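Notes on observer logs

I keep the incident logs for Sillongate, a small group that sends unarmed observers to sit with tenants' organizers and land campaigners who have been threatened. My part is the paperwork. Dale Beaulieu set up the log format, and I have changed two fields since January.
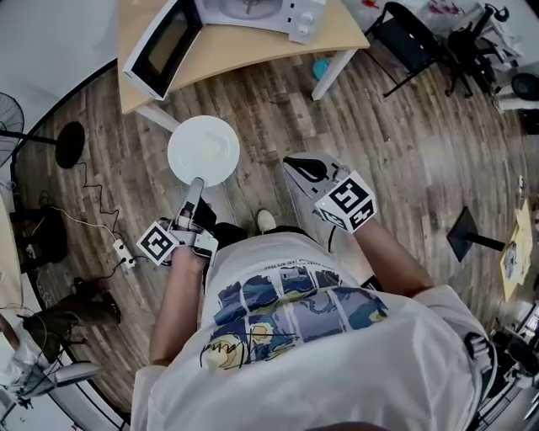

An entry needs a time, a place, the observer's initials and what was seen, in that order. Clothing goes in as plain terms: "white short-sleeved T-shirt, printed graphic, grid of rounded squares in blues" is usable, "casual dress" is not. Guesses about motive go in a separate field or get left out. Of the 62 entries from the Skadura placement, 18 had motive mixed in with observation and had to be sent back.
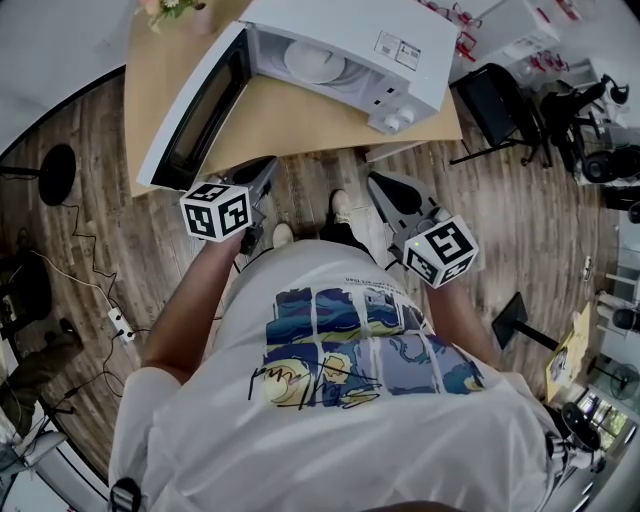 Oda, 2nd April

The revised form is in use here. Observers fill it in by hand, then copy it to the shared file the same evening. The paper copy stays with the local office.

One problem remains. Sitska uses local place names and our form uses the map names, so the same road can appear twice. I am adding a column for the local name. Old entries will keep their original wording, with the map name in brackets.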